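Stage Management and Technical Production II
Handout 5: The Prompt Book and Calling the Show
Instructor: Pavithra Kartha

Read this before the October workshop and bring your own binder. We will be working from the script of Tulivar, the one-act used in last term's design class. If you no longer have a copy, the department office will print one for you.

What the prompt book is for

The prompt book is the working record of a production. It holds the script, the blocking, every cue, the contact sheet, the daily schedules and the reports. If the stage manager is out sick at the half hour, another person should be able to open the book and run the show from it. That is the standard I grade against.

A book that only its owner can read fails this test. Use the abbreviations on the class key sheet. If you add one of your own, write it on a key at the front of the binder.

Setting up the page

Print the script single-sided, with the text on the right-hand page and a blank sheet facing it. Blocking goes on the left page, numbered to match small numbers in the text. Cues go in the outside margin of the script page. Leave that margin wide – two inches if the printer will allow it.

Write everything in pencil until the show opens. Cues move during tech, sometimes by a word and sometimes by a whole page, and ink makes a mess that you will later have to read in the dark.

Cue notation

Light cues are written LQ, sound cues SQ and fly cues FQ. Draw a line from the margin to the exact word or action the cue goes on, and underline that word. If the cue goes on a movement, write the movement out: "LQ 15 – as Marta's hand leaves the door."

Number light cues in whole numbers and leave room for additions. When the designer adds a look between LQ 15 and LQ 16 it becomes LQ 15.5, and nothing after it has to change. Sound cues can be lettered to keep them from being confused with lights over the headset. In this course we use letters for sound.

Put a warning half a page ahead of the standby, and the standby three or four lines ahead of the cue. In a fast sequence you can group the standbys: "Standby lights 50 through 54 and sound G."

Cue playback and the booth computer

Most small houses now run sound and projection from an ordinary desktop computer. The stage manager does not have to program it, but does have to know who starts it up, where the show file is saved and where the backup is kept. Write all of this on the preset checklist. Turn off automatic updates, screen savers and notification sounds before the first technical rehearsal. 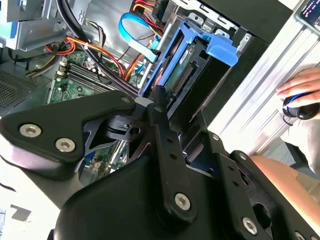 Open desktop computer case, with a mouse in use beside it.

Keep a second copy of the show file on a separate drive, and date it each night after rehearsal. The backup needs to be opened and tested at least once before opening. At the Grosesura Playhouse, where I worked for several seasons, the backup was run in full for one dress rehearsal of every production. It is a good habit and costs very little time.

Calling

The form of a call is always the same: department, number, then "go." The word "go" comes last and is the only word the operator acts on. Never say it on headset for any other reason. During a hold, say "the G word" or spell it.

Speak at an even level. If a cue is late, take it or skip it, and then move to the next one. Discuss it after the curtain.

Tiburcio Orozco will visit the second hour of the workshop to call the storm sequence from Zeman, which has 15 cues in under two pages. Follow along in the photocopied pages and mark where he breathes before each call.

Assignment

Prepare a prompt book for the first 5 pages of Tulivar. Include:
Blocking for all characters
Light and sound cues with warnings and standbys
A key to your abbreviations
A preset checklist for the booth and the deck
One sample rehearsal report

The book is worth 100 points. Legibility and placement of cues count for 50, the blocking for 30, and the paperwork for 20. Late books lose 5 points for each class meeting.

Reading for next time: Brondis course packet, the section on running paperwork. Skip the part about touring contracts, as we cover that in the spring.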